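Dye room notebook, Clototstead
Thursday, April

Weld again, second go at the yellow for Marion's blanket wool

Started at twenty to nine, which is early for me, but I wanted the big pan before Craig got his walnut husks into it. (He's left a tide mark on it from last time. Craig, if you're reading this, bicarb and a scourer, please!)

Wool is the Niven two-ply, undyed, 574 g dry on the Maller scales. I weighed it twice, once on each of the two Mallers, and they agreed to the gram for once, so whatever Todor did to the left-hand one has worked. Eight skeins, all tied in four places with cotton in loose figures of eight. Last time I only tied them in two and spent most of an evening on the floor with a swift and a bad temper.

Scour
Overnight soak with a squirt of the pH-neutral stuff, then up to a slow steam for an hour this morning. The water came out the colour of weak tea, much dirtier than the last lot of Niven. Second rinse still a bit cloudy so I gave it a third. I do think we skimped on this in March and that half the patchiness Catriona was so kind about came from grease and had very little to do with the weld.

Mordant
Alum at 12 per cent, so 69 g, from the new Cekby tub (batch 3834, writing it down this time). Cream of tartar left out on purpose. Cosmin swears by it, and for cochineal I'd agree with him, but I've got it into my head that it dulls weld and I want one run without it to see. Dissolved the alum in a jug of very hot water first, then into the pan, stir, then the wet wool. Took it up slowly over an hour, held it an hour, turned the heat off and left it alone. I did lift the lid twice. I'm not made of stone.

While it sat I sorted out the fabric offcuts for the sample book, which have been living in a carrier bag since before Christmas. There are more than I thought, mostly cotton and a few linen, and hardly any of them are labelled. Anything without a label is going in the "test only" drawer from now on. Marion wants the book ready to lend out over the summer and at present it's a binder with seven pages in it and some very good intentions.
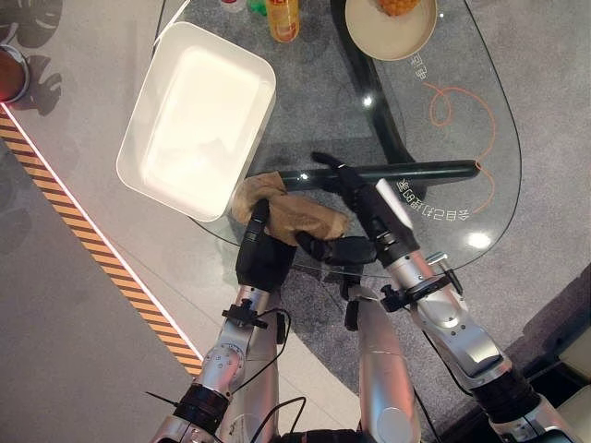

Glass table, with the beige cloth beside the white container.

Page order for the sample book, as far as Catriona and I have got: yellows, then the browns, then the blues, then overdyes at the back with a note saying which page each parent colour is on. I'd wanted to go by plant and she'd wanted to go by colour, and she's right, people come in asking for a green. They don't come in asking for dyer's greenweed. Each page gets a wool sample, a cotton sample, a recipe in percentages, and a strip that's been half under card on the south windowsill for a season. The windowsill strips are the bit I'm most pleased with. Madder has hardly moved. The turmeric one is a disgrace and ought to be shown to anyone who thinks turmeric is a dye.

Weld bath
540 g dried weld, chopped, stalks and all. That's a shade under weight for weight. I'd have liked more but that was the end of the sack, and Todor's own crop won't be up until July at the very soonest (it's biennial, he sowed it last year, it's sitting there in flat little rosettes looking like nothing much). Put it in the old pillowcase and poured hot water over, then kept it under a simmer for 45 minutes. It smells of boiled sprouts, there's no getting away from it. Window open, door shut.

Lifted the pillowcase out and squeezed it with the tongs. Stirred in two level teaspoons of chalk and the colour jumped straight away, from a sort of flat straw to proper loud yellow. I've seen it do that a dozen times and I still called Cosmin over to look.

Let the bath drop to 50 degrees before the wool went in. March was much too hot, I'm fairly sure of it now. I'd let it creep up near boiling while I was on the phone and the yellow came out mustardy, quite a nice mustard if you wanted mustard. Marion didn't. So this time the thermometer stayed clipped to the side and I turned the ring off completely whenever it looked like climbing. Wool in at ten past one, out at twenty past two, moved about gently every ten minutes or so.

First look
Wet, it's a clear lemon with a tiny lean towards green. Skeins look even from end to end apart from number six, which has a paler inch right by one of the ties. Must have pulled that one too tight. It can go in the middle of the blanket or be the one we chop up for samples, I don't mind which.

Cooled in the bath water, rinsed till clear (two changes), spun in the old spin dryer and hung on the back rail away from the radiator. I'll judge it properly dry and in daylight. Everything looks marvellous wet.

Glass table
Wiped down with vinegar and water before lunch. Can we all agree it's for dry things? Swatches, labels, cutting card, notebooks. Mordanted wool goes on the draining side by the sink. I found a ring of dried alum on it last week and it took some shifting. 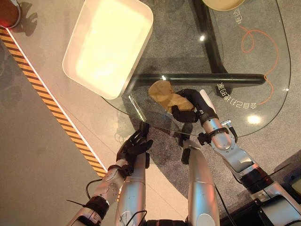
Exhaust bath

There was plenty of yellow left in the pan so I put in three small skeins of leftover sock yarn, mordanted weeks ago and kept damp in the fridge in a tub (labelled, before anyone asks). Left them in overnight with no heat. If they come out pale that's what I want, they're for dipping in Craig's indigo when the vat's behaving itself, and a pale yellow under a light blue gives that soft pea green Catriona's after for her cuffs.

Craig says the vat is flat and needs feeding and a day to sulk. Smell suggests he's right.

To do
Ring Cekby about weld, ask if they have last year's harvest and what a full sack costs now.
Dry weight of the skeins, and a snip from each for the book.
Washfast test on number six, warm wash with a scrap of white cotton stitched to it.
Same run again with cream of tartar, one skein only, everything else left as it is. Cosmin to supervise so he can't say I fiddled it.
Spent weld to the compost, pillowcase into the wash on its own.
Descale the small kettle.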